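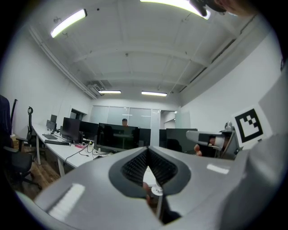
件名:車両点検記録の電子化に伴う紙記録の保存について
投稿者:Firatard運行管理室
当社では四月より、中型トラック12台の日常点検記録をタブレット入力に移行いたしました。各営業所の運用をご教示いただきたく、投稿いたします。本稿は白い壁の明るい事務室で作成しておりますが、同じ事務所内の書棚は旧様式の点検簿でほぼ埋まっており、保管場所の確保が課題です。電子化後も紙の控えを残しておられるでしょうか。

返信1 投稿者:Plondar整備課
弊社では紙の控えを廃止しております。入力後に整備管理者が当日中に承認し、月末に一括して出力データを保管する方式です。移行後の監査において、指摘は受けておりません。

返信2 投稿者:Cledwyn Beddoe
前の方のご意見には賛同いたしかねます。端末の故障により2日分の記録が失われた事例を、以前の勤務先で経験しております。制動装置とタイヤの項目に限っては、運転者の署名入りの控えを残すべきと考えます。 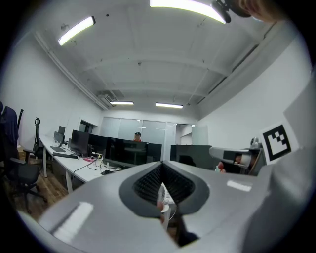 なお、控えは全項目である必要はなく、一枚に収まる簡易様式で足ります。前勤務先では15項目を11項目に整理したうえで、車両ごとに綴じておりました。

返信3 投稿者:Plondar整備課
ご指摘の事例は、控えの有無よりも送信設定の問題ではないでしょうか。弊社の端末は入力のつど送信されますので、二重の記録はかえって不一致の原因になると認識しております。

返信4 投稿者:Alhassan車両担当
山間部の路線では通信が途切れるため、つど送信は前提にできません。当方は帰庫後に送信し、完了を確認するまで紙を破棄しない取扱いとしております。

返信5 投稿者:Firatard運行管理室
皆様、ご回答ありがとうございます。当面は制動装置とタイヤのみ紙を併用し、Cluston営業所で試行いたします。簡易様式の見本をお持ちでしたら、Beddoe様、ご提供いただけますでしょうか。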